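Clonadari planner, notes from the May branch

1/
Rewrote the grasp scoring in Clonadari this month. The old scorer ranked candidates by antipodal quality only. Fine for blocks. For open containers it kept proposing grasps across the full outer diameter, wider than the gripper can open.

2/
New candidate type: rim pinch. One finger inside the container, one outside, closing on the wall. Candidates are sampled along the detected rim, then filtered by reachability and by clearance to the bin walls.

3/
Rim detection runs on the fused depth cloud. Fit a plane to the upper boundary points, fit a circle in that plane, reject if the residual is over 2 mm. Glazed interiors return garbage depth near the bottom, so points below the rim band are dropped before the fit. This removed most of the tilted-plane failures.

4/
Clearance was the slow part. Checking full finger meshes against the bin model took almost 704 ms per cycle. Grażyna Wilczyńska replaced the meshes with six capsules per finger and a precomputed distance field for the bin. The check no longer dominates the cycle, and the pose tracker holds 10 Hz while it runs.

5/
Known problem: shiny bin surfaces. Reflections produce phantom points behind the wall, and the segmenter sometimes attaches them to the nearest object. Current workaround is to clip everything outside the bin model before segmentation. It depends on the bin pose being right, so we recalibrate whenever the bin is moved.

6/
Descent is position controlled down to the rim, then switches to a compliant mode for closing. The switch height comes from the fitted plane plus a fixed offset. If the plane is wrong the inner finger goes too deep, and you want the contact threshold low enough to stop it. Bowl at the rim, with a fruit and a dark block in the same bin:
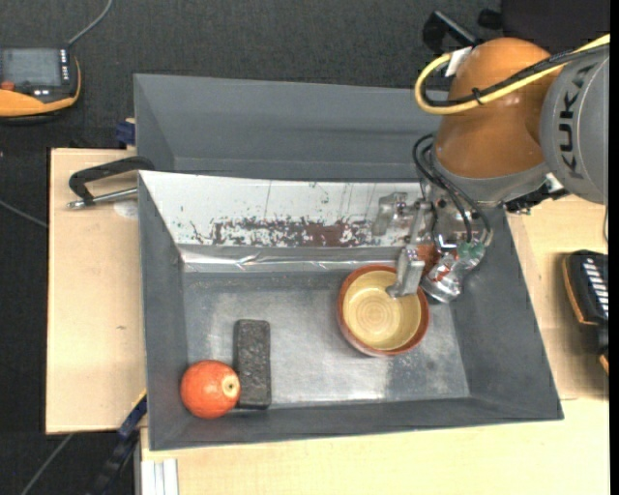

7/
Not merged yet. Shirin Shirazi is reviewing the distance field code, and the circle fit still assumes round rims. Ellipses are next on the branch. Config format is unchanged, apart from the new key rim_residual_max.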